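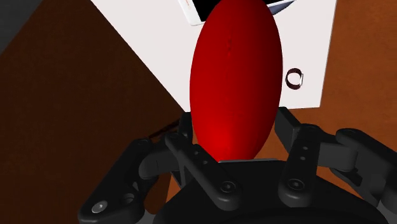

Workshop notebook, Wednesday
Re: main stage sound system, Nedondale outdoor concerts, April prep

Carried over from last entry: the low end at the back of the field is uneven, and the two delay positions have never been timed properly against the mains. Goal for this session was to get the sub array behavior understood on paper and then measured in the yard before anything goes on the truck.

Inventory first. 18 sub cabinets on the rack list, all double-driver. Impedance sweep on each one with the cabinet on the floor, lid panel off, and a short cable. Fourteen read within a few percent of each other. The remaining 4 did not:

Cabinet 3: one driver open. Found the tinsel lead broken at the terminal. Resoldered, re-swept, now matches.
Cabinet 7: resonance peak shifted up by 5 Hz. Suspect stiff surround from storage. Ran it at low level with a 25 Hz sine for an hour. Peak came back down by 3 Hz. Acceptable.
Cabinet 11: rattle between 48 and 55 Hz. Loose grille bolt plus a missing strip of foam behind it. Both replaced.
Cabinet 16: polarity reversed on one driver. This has probably been wrong since the recone. It explains why whatever stack it landed in last season sounded thin. Corrected and marked inside the cup with paint pen.

Serial labels on 9 and 10 are swapped compared with the sheet. Changed the sheet and left the labels alone.

Array layout. The Nedondale stage faces slightly uphill, with houses along the north side past the tree line. The old plan was a left and right stack, which gives the usual power alley down the center and nulls either side of it. With the stacks 14 m apart, the first cancellation at 60 Hz lands well inside the audience. Anyone standing a third of the way out from center hears half a bass guitar.

Replacement plan is a single row across the front of the stage, cabinets spaced 1.1 m center to center, with electronic delay toward the ends to widen coverage. Worked the spacing limit from the top of the crossover region: at 85 Hz the wavelength is 4.05 m at 20 C, so half a wavelength is 2.02 m and two-thirds is 2.7 m. 1.1 m is comfortable. Row length comes out at 18.7 m between the outer centers, slightly wider than the deck. The two end cabinets will sit on the grass on boards. Check level there.

Delay taper used for the first pass, pairs counted outward from center:

Pair 1: 0 ms
Pair 2: 0.2 ms
Pair 3: 0.6 ms
Pair 4: 1.2 ms
Pair 5: 2.0 ms
Pair 6: 3.0 ms
Pair 7: 4.2 ms
Pair 8: 5.6 ms
Pair 9: 7.2 ms

Nine outputs needed and the Brekwood processor has eight. Pairs 1 and 2 can share an output with very little error, 0.2 ms at 85 Hz being 6 degrees. Did that. The second processor stays free for the delay towers.

Yard test. Could not lay out the full row at full spacing, the yard is too short. Set up half of it (nine cabinets, one side of the taper) against the fence and took readings on an arc at 20 m, every ten degrees, with the measurement mic on the ground. Ground placement removes the floor bounce and adds 6 dB, subtracted from all the numbers. Wind was light until 3 p.m. and then not light. Readings after that are in the file but flagged and not used.

Results at 63 Hz, relative to on-axis:

10 degrees: -0.4 dB
20 degrees: -0.9 dB
30 degrees: -1.1 dB
40 degrees: -2.8 dB
50 degrees: -5.5 dB
60 degrees: -9.7 dB

Good enough out to 40. The model had 50 degrees at -4.2, so the measurement is a little narrower than predicted. Part of that is the warehouse wall on the east side. Not chasing it.

At 40 Hz the pattern is wider, as expected, and the reading at 60 degrees is only 3.9 dB down. This is the frequency the houses will notice. Options are to turn around one cabinet in three and run them cardioid, or to high-pass the whole row at 35 Hz and hold the level limit at the mix position. Cardioid costs output we may want and also takes depth under the stage lip that the staging company has already promised to the barricade. Going with the high-pass, 24 dB per octave at 35. Revisit if the site reading on the north line is over.

Amplifiers. The Erraji four-channel units were loaded two cabinets per channel. Two cabinets in parallel present 4 ohms nominal, with the measured minimum at 3.3. All units held that for 30 minutes of shaped noise at one-eighth power. Unit B ran its fan at full speed the whole time while the others cycled. Opened it and found the intake filter packed with grass clippings and dust. Washed the filter, dried it overnight on the heater shelf, refitted. Fan now cycles like the rest. Add filter cleaning to the post-show list and not just the winter list.

Limiter thresholds. RMS limiter set from the driver rating with 1.5 dB in hand. Attack 300 ms, release 2 s. Peak limiter 4 ms attack. Last year's preset had the release at 200 ms, which pumped on anything with a steady kick. Old preset deleted from both processors so it does not get loaded by accident. A copy is on the shop drive.

Delay towers. Two towers, each 52 m from the mains. Speed of sound at 20 C is 343 m/s, so straight travel time is 151.6 ms. At 10 C (likely by the last set) it is 337 m/s and the travel time is 154.3 ms. The difference is 2.7 ms, almost a meter of misalignment. At 1 kHz and above that is audible as smear in the overlap region. Two snapshots will be stored, labeled WARM and COOL, with instructions to switch when the thermometer at front of house drops through 15. Add the Haas offset of 8 ms to both. Final numbers for the processor:

WARM: 159.6 ms
COOL: 162.3 ms

These are starting values. Tower position is never where the drawing says. Laser the distance on the day and recompute.

Cable. Tested every multicore tail for continuity and shield. Line 22 on the long snake is intermittent at the stage box end when flexed. Taped it off and marked it dead. Not worth opening the box this close to load-out. Power distro checked with the loop tester, all ground-fault breakers tripped within spec. One 32 A connector had a cracked gland and was replaced from stock. Stock of those is now zero. Order more.

Total weight on the truck for the audio package, from the scale tickets and cabinet sheet, is 2,823 kg without the towers. The towers travel on the staging truck. Axle split has not been worked out. Subs should go over the rear axle last so they come off first, but that puts the heaviest items behind the amp racks and the driver did not like it last time. Ask before stacking.

Stage patch. Festival patch with two identical sets of 24 lines, A and B, so one act can be wired during the other's set. The opening slot on the first day is the youth string group. They need eight clip-on condensers and we own six. Two spot mics on short stands will cover the basses. The same group asked for an earlier line check because several of the players have Kumon until noon. Moved the check to 12:45 and pushed monitor tuning forward to fit. The horn band in the evening has sent three different stage plots. Working from the newest, which shows the trombones on the drum riser.

Monitor notes. Wedges 1 through 8 re-tuned flat, then a cut of 3 dB at 250 Hz, Q of 1.4, stored as the base. Did not touch anything above 2 kHz in the shop, there is no point with this ceiling. Wedge 5 has a new high-frequency diaphragm and measures 1.5 dB hot from 6 kHz up compared with the others. Trimmed in the processor for now. If the wedge gets swapped to another position the trim has to move with it. Tape on the back says so.

Open items:
Connectors, 32 A, order six.
Print both delay snapshots and tape them inside the rack lid.
Boards for the end subs, and shims.
Confirm with site where the north line reading will be taken, fence or property edge. The limit means different things at each.
Spare processor: firmware is one version behind the main. Either update it or confirm that the show file loads as is. Have not tried.
Foam strip for cabinet 11 was cut from the last of the roll.
Re-sweep cabinet 7 after the first day.

Left the row wired in the yard under tarps. Amps are inside. Breaker 9 is off and should stay off until the tarps come up.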